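**Call for participants – good practice rules for recording tabletop robot tasks**

Metumo is looking for operators and reviewers to test a draft set of rules for recording robot arm demonstrations. The rules cover how a table is laid, how an episode is started and stopped, and when an episode must be thrown out. We need people to follow the draft as written and tell us where it fails.

Sessions take place at our Enham site. Each participant attends 6 sessions, starting at 9 in the morning, and is paid $80 per session. Travel is not covered.

**The work**

Operators guide an arm through short food-handling tasks by remote control. Reviewers watch the recordings and mark them against the Giltine checklist, which is the working name for the draft. You may apply for either role but not both – a reviewer should not be grading a method they have practiced.
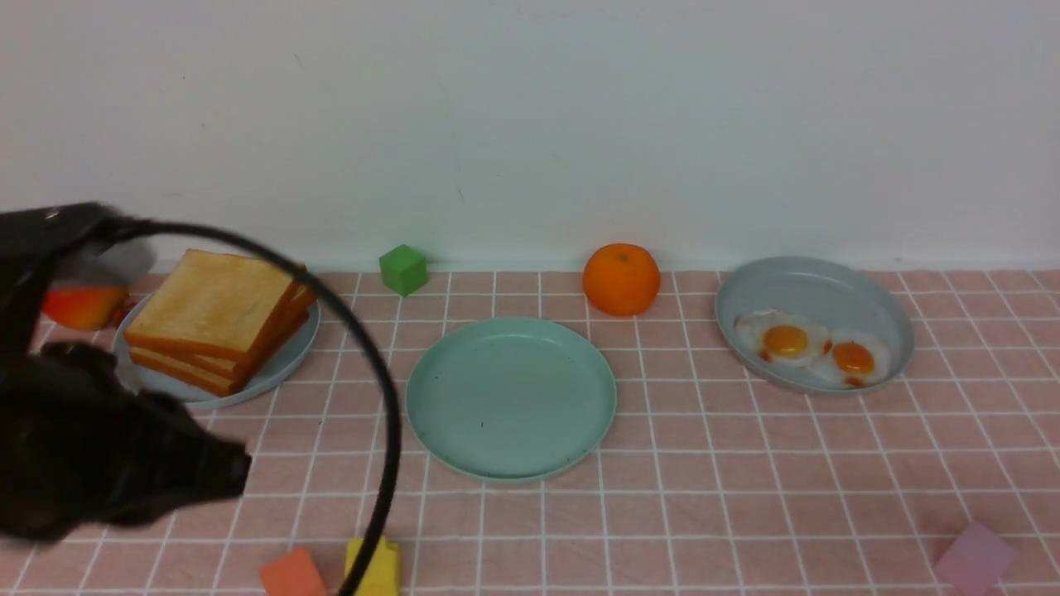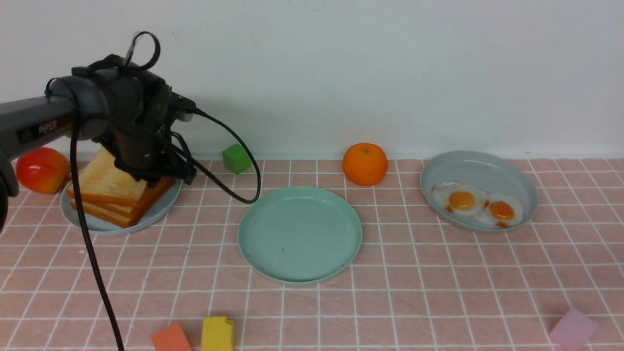
Bread task layout, with the empty plate between the bread and the eggs.

The checklist asks you to confirm, before every episode:

- All items on the layout card are on the table, and nothing else is.
- Cables have enough slack for the full reach of the arm. A cable may cross the work area but must not drag a plate or snag on the gripper.
- The target plate is empty.
- The emergency stop has been tested since the last break.
- Hands are clear of the table before the arm is enabled.

An episode that breaks a rule is kept and labeled, never deleted. Failed grasps count as valid data if the rules were followed. Reviewers write one line on each rejected episode, naming the rule by its number.

We expect to collect more than 800 episodes before the draft is revised.

**Who can apply**

You must be 18 or older and able to sit at a workstation for two hours with a break. Operators need normal or corrected vision and the use of both hands. No robotics background is required. Reviewers should have experience with inspection, lab records, test reports or similar work, and must write clearly in English.

People who helped write the draft, or who work for Bermúdez on the arm control software, cannot take part.

**Safety and privacy**

A safety briefing comes before the first session and is paid at the session rate. Your voice is not recorded. Your name is replaced with a participant code in all files, and you can withdraw at any point and still be paid for the sessions you have finished.

**How to apply**

Send a short note to the Metumo study desk saying which role you want and which mornings you are free in February. Attach a resume only if you are applying as a reviewer. Applications close when the places are filled.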